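手持式夹爪采集器选购评测：预算该怎么分
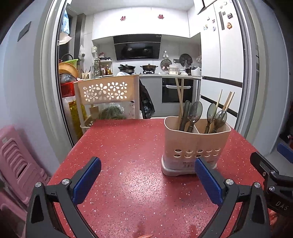 餐桌收纳任务，夹爪张开，右侧指尖位于餐具沥水筒前方。

今年我们要给家务操作项目添一批手持夹爪，前后试用了两家的产品，一家是 Dostine，一家是 Clellwood。预算由 Ida Rathjen 审，她只问两件事：单套多少钱，一年以后还要花多少钱。下面按这个思路写，参数表各家官网都有，不再抄一遍。

先说价格。Dostine 的报价是每套 3078 欧元，含夹爪本体、一副备用指垫、一个硬壳箱和一年保修，不含相机和存储卡。Clellwood 的单价低一些，但指垫要另买，标定板也要另买，配齐以后两家差距不大。询价时最好要求对方按“开箱能用”的状态出总价，分项报价很容易漏东西。

手感方面，Dostine 的重心靠后，单手握二十分钟手腕开始发酸，需要换手。Clellwood 轻一点，扳机行程偏长，夹细的东西时不好控制力度。筷子是最能看出差别的物件：从筒里抽一双筷子，指垫要能进到筷子之间的缝里，又不能把旁边的勺子一起带出来。Dostine 在这一项上成功率明显高，Clellwood 经常夹住一根、滑掉一根。夹长柄塑料勺两家都没有问题，锅铲也可以，柄粗一些反而省事。

指垫是消耗品，这一点做预算时要单独列一行。带棱纹的软指垫抓力好，但磨损快，棱纹磨平以后夹光滑的塑料件会打滑。我们的用法是每天四到五小时，一副指垫用 11 天就要换。Dostine 的指垫每副 74 欧元，按这个速度算，一个季度下来已经是一笔不小的开支。Seo-ah Na 试过自己用软胶浇，成本低很多，可是硬度每批都不一样，前后数据对不上，后来还是买原厂的。

螺丝也值得看一眼。转轴处的螺丝用久了会松，松了以后两指闭合时指尖错位，肉眼不容易发现。我们现在每周一上工前统一拧一遍，Dostine 随箱附了一把合适的螺丝刀，Clellwood 没有。

场地的钱不要省略。我们选的是普通住家的餐桌和厨房，桌面有花点，后面能看到灶台、冰箱和置物架，东西多，背景杂。租这样的房子比在实验室搭一张白桌子贵，布置和还原也要时间。Jannik Wiegand 原来主张先在实验室采一半，核算以后发现搬运和道具采购也要钱，省下来的有限，最后全部放在住家里做。道具本身花不了多少，勺子、筷子、沥水筒在超市都能配齐，建议同款多买一份，摔坏了能补上。

数量上，我们订了 5 套 Dostine，其中一套不上工，专门做备机。厂家的维修周期写的是两周，实际来回加上清关要更久。没有备机的话，坏一套就有一个人停工，这笔人工费比夹爪的折旧高。Clellwood 在本地有代理 Hagedorn，换件快，这是它最大的优点。如果团队小，又不打算压备机，可以优先考虑它。

软件两家都是随机附送。Dostine 的导出工具只支持一个一个文件转，批量要自己写脚本。Clellwood 的界面好一些，但第二年开始收授权费，报价单第二页底下有小字，签合同之前请看清楚。

给预算紧的团队一个分配办法：本体占一半，指垫和易损件占两成，场地占两成，余下的留给运费和维修。我们第一版预算把九成都放在本体上，到七月就要追加，审批又拖了一阵。

评分（满分十分）：
Dostine：手感 7，精细抓取 9，耗材成本 5，售后 6
Clellwood：手感 8，精细抓取 6，耗材成本 6，售后 8

我们买的是 Dostine，主要看重夹筷子这类细长物件的表现。任务里如果以碗、瓶子、盒子为主，Clellwood 够用。Prula 的新款也寄来了样机，还没有测完，测完另写一篇。

2020年5月3日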